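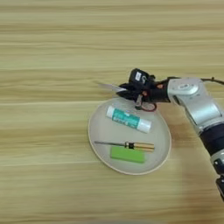
Figure 3. Head camera view with the scissors held at the upper rim of the plate. The glue stick, screwdriver and green block share the plate.

4. Release planning on a shared plate

4.1 Why the last few centimetres are interesting

Most of the planning effort in Jallinik, our arm control stack, used to go into the grasp. Once an object was in the jaws we treated it as part of the hand, planned a path, and opened the fingers at the end. With single objects on a bare table this worked well enough that we stopped thinking about it. The shared plate task changed our minds, and it has become our favourite test of the whole system.

Figure 3 shows why. The scissors stick out on both sides of the grip. The blades run past the fingers to the left, and the handles hang below the gripper, over the same part of the plate where the glue stick lies. A planner that knows only where the fingertips are will call this a free pose. A planner that knows the shape of the whole held object sees something much tighter — the handle loop is the part that needs the room, and it is well away from the point the arm is being steered by.

We therefore plan for the held object and the gripper as one body, which we call the carried shape. It is rebuilt at every planning step from the head camera, so a tool that swings or slips in the jaws is treated as it is now and not as it was when picked up. The same code covers both directions of the task, placing an object onto the plate and lifting one off it.

4.2 Building the carried shape

Sovo, the perception module, labels each pixel near the gripper as gripper, held object or background. The gripper labels come almost for free, because the joint angles tell us where every part of it should appear. The held object is harder. Thin metal parts, such as scissor blades or a screwdriver shaft, are close in colour to much of what surrounds them and tend to come out of the depth estimate full of holes.

Our fix is simple and we are very fond of it. Instead of asking for a full surface, Sovo fits a small set of capsules (cylinders with round ends) to the labelled pixels and lets each one grow until it covers its share. A pair of scissors usually needs a long capsule for the blades and shorter ones for the handles. A loop is filled in, as if it were a solid disc. This throws away the hole in the handle, but we have yet to meet a placement where threading something through that hole was a good idea!

Objects on the plate get the same treatment, with one difference. When two of them overlap in the image, as the screwdriver handle and the green block do in Figure 3, Sovo keeps a note of which is in front. The hidden part of the lower object is then extended by a fixed margin. Without the margin, the planner was happy to aim for space that was already taken.

4.3 Choosing where to let go

Given the carried shape and the plate contents, the release planner samples 144 candidate poses over the plate. Each is a position, a wrist angle and a height. Poses where the carried shape meets another object are dropped at once. The rest are scored on three terms: clearance to the neighbours, how much of the object's weight would sit inside the rim, and how far the wrist must turn to get there.

The second term deserves a few more words. A long object can be perfectly clear of everything else and still tip over the edge of a shallow plate once the fingers open. We estimate the centre of mass by giving every capsule the same density, which is plainly wrong for a tool with a metal end and a plastic end. Pascal Harms suggested scoring the worst case over a small range of centres instead of a single guess. That change took an afternoon to write and removed a whole class of bad releases from our simulated runs. We now use it everywhere.

The full sampling and scoring step is given a budget of 700 milliseconds. If no pose passes in that time, the arm holds still, Sovo takes a fresh look, and the planner tries again with a wider range of wrist angles.

4.4 Recording and replay

Every planning step is logged by Renum together with the camera image, the joint angles, the fitted capsules and the full list of scored poses. The logs can be replayed without the arm, and a new version of the planner can be run against old images to see where its choices differ. Our current replay set holds 2,115 planning steps, and we rerun all of it before any change to the scoring is merged.

Replay has been the most enjoyable part of this work. A disagreement between two planner versions is easy to look at: both carried shapes are drawn over the same image, and it is often clear at a glance which pose a person would pick. In 11 steps the older version found a pose that the newer one missed, and all of these traced back to the hidden-part margin being too generous on a crowded plate. Making the margin depend on the size of the visible part is the next thing we plan to try, using the Rivera simulator for the first round of tuning before we return to the arm.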